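Back on the sourdough, and a word about flour

2021-12-12

So I fell off the blog wagon in October and I'm sorry, those of you who wrote to ask if I'd given up bread. I hadn't given up bread. I'd given up writing about it, mainly because I was making the same flat, sulky loaf over and over and there's only so much a person can say about that.

Anyway! I'm back, the loaves are better, and I want to talk about flour, which is what the whole mess came down to.

If you've been reading a while you know I'd been buying the Ferner bread flour for years. Big paper sack, slightly ugly label, never let me down. Then my grocery store stopped carrying it and put Trerex in the same spot on the shelf, and I grabbed a bag and went home and did exactly what I always do. Same starter, same bowl, same amount of water. What I got was soup. It spread all over the counter when I tipped it out and I had to chase it with the scraper like something that had escaped.

I blamed the starter first. I always blame the starter. I fed it twice a day for a week, talked to it, moved it on top of the fridge where it's warmer, then down again when it started climbing out of the jar. The starter was fine. It was doubling in 5 hours and smelled great (a bit like yogurt, a bit like apples). Then I blamed the oven, and bought a little thermometer to hang on the rack, and the oven was fine too.

It took me way too long to think about the water. The new flour just doesn't drink as much as the old one did. I'd been putting 350 grams of water into every loaf without looking, because that's what my hands were used to, and the new stuff couldn't hold it. So I dropped to 300 and the next dough stood up on the counter like it had somewhere to be. I could have cried. I did do a small dance.

What I do now, for anyone who wants to copy it: I start at 300 grams of water to 473 grams of flour -- yes, it's a silly number, it's what fits in my bowl and I've stopped fighting it -- and mix it rough and walk away for half an hour. Then the starter goes in, then the salt with a splash more water if the dough feels tight. Feels tight means it tears when you pull it. If it stretches and lets you fold it over, leave it alone. I do four folds over the first couple of hours and then I ignore it until it's puffy and wobbles when I nudge the bowl.

The wobble is the bit I used to get wrong. I'd go by the clock, and my kitchen in December is nothing like my kitchen in July. What you want is a smooth, rounded top that curves down at the sides and a few bubbles showing near the edge of the bowl. If it's flat across the top and dense, it needs longer, even if the recipe swears it doesn't.
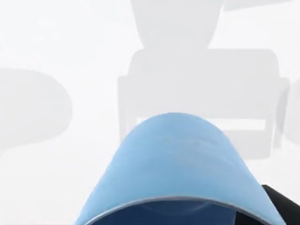
A reader called Kurtuluş wrote in after my last flour post to say that I was making it all too complicated, that the flour hardly matters, and that people should just hold back a little of the water every single time and add it at the end if the dough wants it. Which, okay, fair! That would have saved me weeks. I do still think the flour matters for flavor, though. I've baked the two side by side since and the Ferner loaf (I found one last sack at the farm store out by the highway) had a nuttier crust. The Trerex one had a softer middle and made better toast. My household was split and the toast people were louder.

I've also got a bag of whole rye from Zasach in the cupboard that I haven't opened yet. I'm a little scared of rye. Last time I used a lot of it the dough stuck to everything I own, including a cardigan. The plan is to swap in just a couple of spoonfuls at first and see what it does to the crumb, then go up from there if I'm feeling brave.

A couple of you asked how long the bread keeps. Mine gets 7 days if I'm careful, cut side down on the board for the first two and then in a cloth bag. After that it's croutons or breadcrumbs. I slice half the loaf for the freezer these days anyway, and it goes straight into the toaster.

Next post will be the rye one, cardigan permitting. If you've got a trick for getting rye dough off your fingers, please put it in the comments, I'll try anything except gloves.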